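Koubek is an independent laboratory for water and solution chemistry. We test samples, prepare reference solutions to order and teach short courses on measurement. The laboratory was set up by Anneliese Schmieder, who had spent 15 years in the control laboratory of a municipal waterworks, and it now has a staff of eight. Our clients are mainly small water suppliers, dairies, fish farms and schools in the Grinevlow valley.

## What we measure

Most of the work concerns hardness, alkalinity and dissolved solids. These three are often confused in the samples we receive, so each report states them separately and in fixed units.

**Hardness** is the combined content of calcium and magnesium ions. We determine it by titration with EDTA at a buffered pH of 10. Results are given in milligrams per litre as calcium carbonate. On this scale, water above 200 is generally described as hard, although the names given to the bands differ from one country to another and we prefer to quote the figure alone.

**Alkalinity** is the capacity of the water to neutralise acid. In natural water it comes mostly from hydrogencarbonate. A sample can be hard and have little alkalinity, for instance where the calcium is present as sulphate, and a softened sample can have a good deal of alkalinity and almost no hardness. Clients who adjust boiler water should read both lines of the report.

**Dissolved solids** are found by evaporating a filtered portion to constant mass. Conductivity gives a quicker estimate, but the factor used to convert it depends on which salts are present. Where a client asks for conductivity only, we report it as conductivity and do not convert it.

Chloride, nitrate, sulphate and iron can be added to any order. We do not carry out microbiological work and do not hold samples for other laboratories that do.

## How a sample is handled

Each bottle is given a number on arrival and its temperature is recorded. Samples for alkalinity are opened last, immediately before titration, to limit the loss or uptake of carbon dioxide. Anything that can't be started on the same day goes into the cold store at 4 °C.

Every titration is run in duplicate. If the two results differ by more than the limit given in the method sheet, a third portion is taken and all three values appear in the report. We don't discard a value unless a cause has been written down at the bench – a leaking tap or an air bubble in the burette tip are the usual ones.

Titrants are standardised each morning before the first sample. The EDTA solution is checked against a calcium standard made from dried calcium carbonate, and the acid against sodium carbonate. Factors are entered by hand in the bench book and again in the Drivness system, which holds the sample register. The two entries are compared at the end of the month.

## Reference solutions

We prepare standard solutions under the name Buvora. They are sold in polyethylene bottles, with the batch number, the nominal concentration and the uncertainty on the label. The present range covers calcium, magnesium, chloride and mixed hardness standards. Other concentrations can be made up if the salt is stable, dries to a known composition and dissolves fully at room temperature.

An unopened bottle should be kept upright and out of direct sunlight. Once opened, it should not be topped up or have unused solution poured back into it. Solutions below 10 mg/l are made only on request, as dilute standards change more quickly through contact with the walls of the bottle.

## Courses

The teaching year begins in September. Courses are held in the training room on the ground floor and are open to waterworks staff, technicians and teachers. The basic course deals with glassware, weighing and acid–base titration. The second deals with complex formation, indicators such as Eriochrome Black T, and the treatment of errors. Participants bring one sample of their own, which they analyse on the final afternoon.

Teachers may borrow the printed worksheets after the course. These assume a burette, a balance reading to 0.01 g and a supply of deionised water, and little else. A set of model results is included for classes that run out of time – the endpoint colours are described in words as well, as they copy poorly on most school printers. 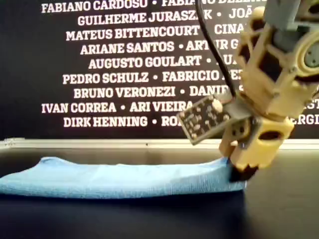
## Sending samples and getting in touch

Please ask for bottles before sampling. We supply them clean and labelled, with a form for the place and time of collection. Bottles for hardness and alkalinity should be filled to the brim and closed under the surface where possible. Drinks bottles are not accepted, even if rinsed.

The sample counter is open in the mornings until noon. Deliveries by courier are received until 4 p.m. Reports are sent on paper or as a file, and raw titration volumes are supplied free of charge to any client who asks for them. Questions about a method or a result should quote the sample number and go to the laboratory office, which passes them to the analyst who signed the report.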